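Do snack bins do anything?

Filed under: Kitchen, Small Storage, Things I Was Talked Into
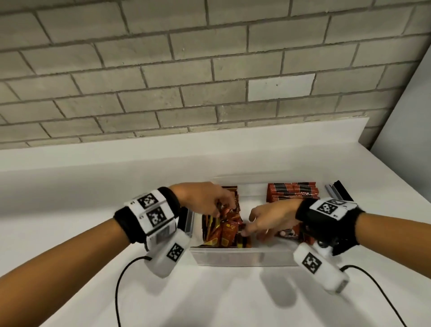

Sorting the snack bin on the kitchen counter, red and gold on the left.

I have been suspicious of clear plastic bins for years. You see them in those kitchen makeovers where every cracker has its own address, and I always want to see the same cupboard three weeks later. They never show you that.

So when my sister-in-law Ysaline Besnard pushed one on me in early March, I took it mostly to be polite. Hers is from Pestari, and so is mine. It has compartments and a see-through body, and the lady in the store's video fills it in 10 seconds flat with packets that have clearly never been sat on.

My first complaint is the word "organizer." A bin doesn't organize anything. I do, on a Saturday, when I would like to be reading. What the bin did was give me a shape to fill, and the shape has opinions. Flat packets love it. The striped ones went into the back right compartment upright in rows, like files, and I have to admit they look good in there. I can flip through them with a finger and pull one out, and the others mostly stay put.

The left side is a heap. I tried rows with the crinkly ones and gave up. They are puffy, they slide, and if you stand one up it leans on its neighbor until the whole lot goes over. Ysaline says I should fold the top edges down and clip them together in fives. I am not clipping snacks together. They can be in a pile. A pile with walls is still better than what we had before, which was a grocery bag on a hook with a bigger grocery bag inside it.

About the clear plastic. The argument is that you can see what you're running low on. Well, maybe. From the front I see a red blur. Almost everything we buy seems to come in red or orange or gold, so the see-through wall tells me there are snacks in the snack bin, and I knew that. I looked at the Mula version too, with the little chalk labels on the front, and decided that if I ever find myself writing "crunchy" on a plastic tub I will need to go lie down.

Then there is where it lives. I did the sorting on the counter, and on the counter it looked tidy enough that I was tempted to leave it out. Bad idea in this house. Out on the counter means everyone who walks past takes one, me included. The bin went up on the second shelf of the pantry, where it fits with hardly any room to spare on the side. Measure your shelf first - I didn't, and I was lucky.

Would I buy a second one? Adams, my husband's favorite store for this kind of thing, has a stacking kind and he has been dropping hints. I said let's see if this one makes it to summer. My guess is that the rows will go first. Someone will come in hungry, grab from the middle, and shove the rest back sideways, and from then on it'll be two heaps with a divider between them.

The one change I'm keeping either way is that I check the bin before I write the grocery list. Last month we came home with a third box of the striped ones when there were two in the pantry already, behind the rice. I still have to get through those.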